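Hand-held gripper comparison: pre-session checklist with comments
Pridadgate workshop, bench trials, October round 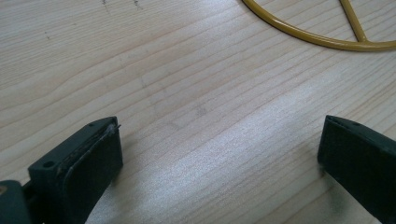

Fingers open over the bench, yellow metal piece at upper right.

This list is for anyone taking a turn with the hand-held grippers in the October round, whether you are on the Grosard fingers or the Wikström ones. Please go through it before your first pick of the session and again after the midday break. I know it looks long, and I have been told so more than once, but most of the lines take a moment and the comments underneath are there to save you asking the same thing I had to ask when I started. Write on it as much as you like! The comments are the part people read.

Section A. Fingers and fixings

A1. Both fingers fitted, same set on both sides.
Pass. Comment: the two sets are very alike at a glance, so read the mark on the underside before you tighten anything. We lost a good part of a morning to a mixed pair last round.

A2. Fasteners tight, checked by hand and then with the small driver.
Pass. Comment: a gentle nip is plenty. If you lean on it the thread suffers, and the spares come from Rotgate and take their time.

A3. Seams and edges looked at along the full length.
Pass with remarks. Comment: look at the line between the top and inner faces on the left finger in the picture - it is scuffed and ragged, with a tiny frayed strand sticking out near the tip. Trim anything like that with the scissors and please don't pull it, as a pull can bring a longer piece with it. Note the date of trimming on the finger card. If the raggedness reaches the gripping face, swap the pair and carry on with the spare.

A4. Tips level with each other when open.
Pass. Comment: crouch down and look across from the side. I find it far easier than looking from above, where the lens plays tricks on you.

A5. Open and close 65 times without a load, listening for clicks.
Pass. Comment: yes, all 65. The Wikström set ran quiet throughout. The Grosard set had a faint tick from 40-odd onwards, so I have put it down for a drop of oil and another listen.

Section B. Camera

B1. Lens wiped with the soft cloth.
Pass. Comment: the cloth lives in the tin, and should go back in the tin.

B2. Both fingertips in view with the gripper fully open.
Pass. Comment: the inner faces should show as well, because we mark slips from the recording afterwards and it is miserable work if you can only see one side.

B3. Glare on the bench acceptable.
Pass with remarks. Comment: there is a whitish sheen lying diagonally across the wood between the fingers. The grain still shows through it, and that is my test: if you can follow the grain lines through the bright part, leave the lamp alone. If they vanish, turn the lamp down to 80 on the dial and look again. Going lower than 73 makes the dark fingers hard to tell from their own shadows, so stop there and move the lamp instead.

B4. Recording light on, card has room.
Pass. Comment: 2000 clips fit on one card. Change it well before you get close, even if you feel you could squeeze in one more run.

Section C. Bench and test pieces

C1. Bench wiped and dried.
Pass. Comment: a few small marks stay put whatever you do. The little dark scratches and the grey smudges near the middle are on my bench sketch already, so there is no need to report them again. New ones, please do add!

C2. Gripping area clear before the first pick.
Pass. Comment: bare wood between the fingers to begin with, then bring the piece in.

C3. Painted metal pieces checked for chips.
Pass. Comment: the glossy ones are the hardest test of the lot, and curved rod is harder than straight. Start on a straight stretch if you are new to it and work round to the curve once your hand has settled. Grosard has held the curve better for me so far, though Wikström lets go more cleanly, and I would like more hands on both before we say anything to Pridadgate in writing.

C4. Same starting spot for both finger sets.
Not done this morning. Comment: my fault, the tape had run out. New tape is in the drawer now, so kindly mark the spot before the afternoon runs.

Section D. Before you hand over

D1. Gripper left open, resting in its cradle.
D2. Finger card filled in, with any slips noted by clip number.
D3. Lamp setting written in the margin, even if you didn't touch it.

Comment on the whole section: the next person will thank you, and very often the next person is you after lunch.

Outstanding: oil and repeat A5 on the Grosard set, trim and note the left finger strand, tape for C4. Next check due at 2 o'clock.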